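Dirkdale office - desk cleaning day

Saturday, started at 10. Long white curved desk, too many monitors, every mouse pad getting a wipe. Thanks to Nayeli Escobedo for bringing the cloths, and Florin Sima for the coffee.

1. Mouse pad

Purple cloth on the photo pad, the one with the black border. Big curved screen on the far side stays put - don't move the stand, Tiburcio only just got the hieght right.
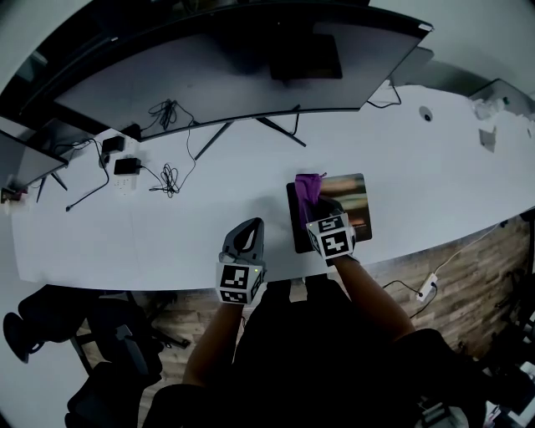 2. Still to do

Backs of the monitors, cable tray, the shelf by the door. Montserrat has the list. Bring a dry cloth if you have one, we're runing low.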